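Bimla Mathur has mixed sound for televised sport since 2000, most of it from the back of a truck in a stadium parking lot. Her current work is a series called Second Innings, made by the production company Brøndum, in which retired cricketers train for a one-off match.

The main technical problem, she says, is radio microphones. "A normal match has fixed positions. Stump mics, effects mics on the boundary, commentary. You can draw it on paper on Thursday and it holds. In this format everybody talks, all day, while running."

Each player wears a transmitter in a pouch at the base of the spine. Mathur tried the upper arm first and dropped it after the opening session. "Bowlers hated it. You also get a thump on every delivery, at a frequency that sits right under the voice. You can filter it, but then the voice goes thin."

The show records 12 players on separate tracks, with 2 more for the coaches. Nothing is mixed on location except a rough guide for the director, Junaid Bugti, who listens on one ear.
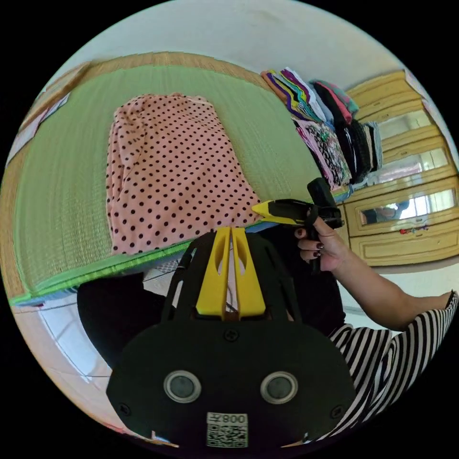
"Junaid wants to know who is complaining, so he can point a camera at them," Mathur says. "He doesn't need quality. The editors need quality, and they get it from the separate tracks."

The editors work from a log kept by Ashok Tyagi – a spreadsheet with a time, a name and a few words for each usable exchange. The log for the third episode ran to 409 lines. Tyagi marks arguments in one color and injuries in another. Mathur would like a third for wind.

Wind is the fault viewers write in to the channel about. Foam covers help up to a point, but they show on camera under a thin shirt. "We sew the capsule into the placket now. It costs a little top end. I can put that back."

She is less relaxed about crowd noise. The first edit of the opening match had extra applause laid over a dropped catch, and she asked for it to be removed. Bugti agreed after one viewing.

The second series starts recording in September, with the same truck and a new set of transmitters.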